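An afternoon at the Joltex open day

I've been meaning to get to one of these for years, and on 30th March I finally did – Joltex opened its doors in Trimham and I spent most of the afternoon getting in people's way.

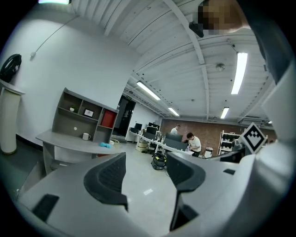 Asger Blöndal told me before I'd even got my coat off that the hand-held grippers were the thing to try, and that everyone who comes to see the robot arms ends up queuing for the grippers instead. He was right about the queue! It went back nearly to the door when I joined it, and it didn't get much shorter all day.

If you haven't met one, it's a robot's hand without the robot. You hold it yourself, squeeze, and the two padded fingers close on whatever you're after. Meanwhile it records what you did, and the recordings go towards teaching a proper arm to do the same job later on. I had thought there'd be a lot of typing involved in all this. There is some, I'm told, but much of the work is people walking about picking things up.

My own turn was a bit of a comedy. I was given a tea towel to fold and a spoon to put in a cup, and I dropped the spoon 4 times (the girl ahead of me, who must have been eight, managed it first go). You want to twist your wrist the way you would with your own fingers, and that's exactly when it slips. Slow and straight works much better. By the end I'd got the towel into something like a square and was very pleased with myself.

Ásdís Þrastardóttir ran the talk in the middle of the afternoon. She had 35 chairs out and needed more, so a good few of us stood at the back. She explained that the team has 1608 recordings of household jobs so far, most of them made since December, and that a plain job like clearing a table can need about 200 goes before the arm gets the hang of it. Somebody asked when it would do the ironing. Not soon, she said, and there was a proper groan from the room.

After that we were shown the arm itself, which they call Kindeo. It's slower than I expected. It picked up a sponge, had a think, and put it down in a bowl, and we all clapped – you do, don't you? On the second run it missed the bowl by an inch and got an even bigger round of applause. Dae-han Pyo, who was looking after the controls, took it very well and ran it again.

I liked how ordinary the place felt. It's a workroom with desks and mugs, and people were happy to stop and talk about what they were fixing. I asked some very basic questions and got patient answers to every one of them, including the one about what happens when the power goes off (it stops, and stays where it is).

Entry was free and there was tea. Parking was dreadful, so take the bus if you can. Joltex is hoping to hold another open day in December, this time with a second arm for visitors to steer themselves, and names are being taken at the front desk. Mine's already down.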